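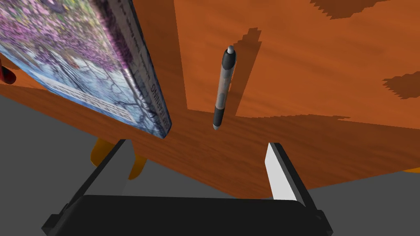

Why won't my first layer stick?

Dirty bed, nine times out of ten. Wash the plate with dish soap and hot water, dry it with a clean paper towel, keep your fingers off the middle. Then try the same file again before you touch any settings.

OK, the rest of the list. Small printer tips, collected in a hurry, mostly for the machine sitting on a shelf or the end of a desk. Mine's a cheap one and has over 400 hours on it. Yours may behave different.

Cleaning the plate

Dish soap, the plain kind. Not the one with hand lotion in it. Scrub with a soft brush, rinse longer than you think. Alcohol wipe between prints is fine for a week or two, then wash again.

Glass plate: same deal, but let it cool all the way first. I chipped a corner pulling a part off hot. Still use it, chip faces the back.

Textured plate gone shiny? Wash first. If it's still slick, a very light pass with 400 grit can help on bare glass — do NOT do that to a coated sheet. Huiling Zou wrote in to say she did and it took the coating off in stripes.

Leveling with a piece of paper

Heat the bed. Heat the nozzle too. Wipe the nozzle, any blob will throw you off.

Use regular printer paper and use the same sheet every time, I keep mine taped inside the cabinet door. Slide it at each corner until it drags a little. Then go around again, because fixing one corner moves the others. Then the middle. If the middle is low and the corners are good the plate has a dip in it and you can chase it all night. Print in a corner and go to bed.

Springs come loose over time. Check them when you move the machine.

Filament that pops and spits

Damp. Put it in a food dehydrator if you have one, low, over dinner and a movie. The oven is a bad idea unless you really know what yours does at the low end. Mine overshoots and I ended up with a fused spool.

Storing it: big zip bag, a handful of those little drying packs, squeeze the air out. A cereal keeper with a good gasket works too. Write the date you opened it on the spool with a paint marker. Pencil on masking tape falls off, ask me how I know.

And never let go of the loose end!! Poke it through the hole in the side of the spool before you do anything else. One slip and it crosses under itself and you find out in the middle of a long print.

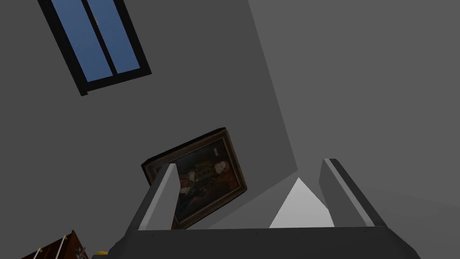 Getting parts off without wrecking them

Wait. Let the bed go cold and a lot of parts let go by themselves.

If it won't: thin scraper, held flat, start at a corner, away from your other hand. A plastic razor blade is slower but doesn't gouge. For glass, a few minutes in the freezer. Sounds dumb, works great. Put a towel under it so it doesn't skate around in there.

Wear glasses when you clip supports. Little bits fly.

Stringy prints

Drop the nozzle temp five degrees and print something small. Then five more. Write down what you did each time, I mean on paper. Haoran Xiong keeps an index card rubber-banded to every spool and I copied that last November and should of done it years ago. His cards say brand, color, nozzle temp, bed temp and one word: good, OK or ugh.

Leftover hairs come off with a quick pass of a heat gun on low. Quick! Thin walls sag before you notice. A stiff toothbrush gets most of it anyway.

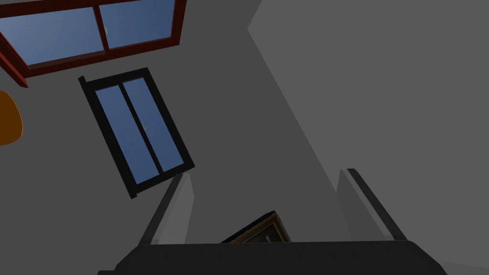

Red window frame, black window frame.

Clogs, the lazy fix

Heat it up, push filament by hand, let it cool to where it's just barely soft, pull hard and straight. You want the tip to come out looking like the inside of the nozzle. Do it til the tip comes out clean. White or clear filament is best for this, you can see the crud.

Didn't work? New nozzle. They're cheap, buy a bag. Change it HOT, hold the block with a wrench so you don't twist the wires, snug it and stop. Don't gorilla it.

If it clogs again the next day look at the little tube above the nozzle. Gap in there fills with goo. Cut the end square with a fresh blade and seat it all the way down.

Noise

Put the printer on a concrete paver with a piece of foam under the paver. Biggest change for the least money on this whole page. Heavy, mind your fingers.

Squeak on one axis = dry rod or wheel too tight. One drop of light machine oil on rods. Nothing on the wheels, they just collect fuzz.

Fan rattle is usually a string of plastic stuck in the blades. Power off, tweezers.

Sanding and paint

Start coarse and keep moving, friction melts PLA and it goes gummy. Wet sanding is nicer. Filler primer, two light coats, let it dry overnight, sand again, color. Ridges still showing? One more coat of primer. Don't try to bury them in paint, it just runs.

Super glue for joints. Rough up both faces first.

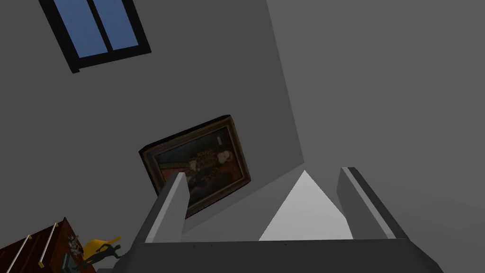 Odds and ends

Set of cheap drawer bins, label the nozzles by size. The marks on them are impossible to read.

Save your slicer profile someplace other than the computer. Danuta Kalinowski lost hers in an update and spent a weekend guessing.

Stay in the house while it's running. Smoke alarm in the same room, fresh battery.

Failed prints go in a box under my desk. Good for glue tests, paint tests, shimming the washing machine.

Belts: should feel firm and snap back when you pluck them. If round holes come out as eggs, tighten.

Resin printer people, I don't have one, can't help, sorry.

Last edited Saturday, January 4, 2020. Added the bit about the freezer.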